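Planning my way out of the fridge

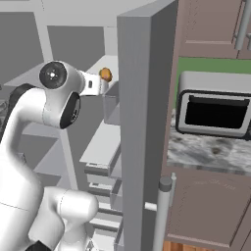
The simulated kitchen, with the arm in among the shelves and the little orange thing by the tip of the gripper.

I've spent most of August inside a grey cupboard. A rendered one, I mean, full of shelves and trays that my motion planner seems to regard as personal enemies. I call it the fridge, Kirsten calls it the wardrobe, and we've stopped arguing.

The trouble is the big upright panel. Out on an open worktop the planner (it's called Jitska, and no, I didn't pick the name) finds a path almost before I've let go of the enter key. Put the arm between a shelf and that panel and it goes off on the most amazing detours, elbow up, wrist round the back, all to move a few centimetres sideways!

So I did what I should have done weeks ago and logged everything. 2,869 planning requests, and 800 of them hit the time limit. I'd been blaming the sampler, and I'd even started rewriting it, but when Amrit plotted the failures by joint angle they were nearly all piled up in one corner. The collision shape for the wrist was a great fat box left over from an older model. The planner thought the arm was wearing a boxing glove.

I swapped the box for three capsules, turned the padding down, and reran the lot overnight. Much better, though I've now got a new problem where the path is legal but so close to the trays that I wince watching it. Sorin wants a clearance cost in the optimiser. I'd sooner try a second smoothing pass first, mostly because I've already half written it.

Also on the list: the seed. Every run used 1,000 samples from the same one, and I only noticed when two "different" paths lined up exactly. Oops.

If anybody has a nice way of picking padding per link without doing it by eye, please leave a comment. I'm off to make some tea and then look at the smoothing code again.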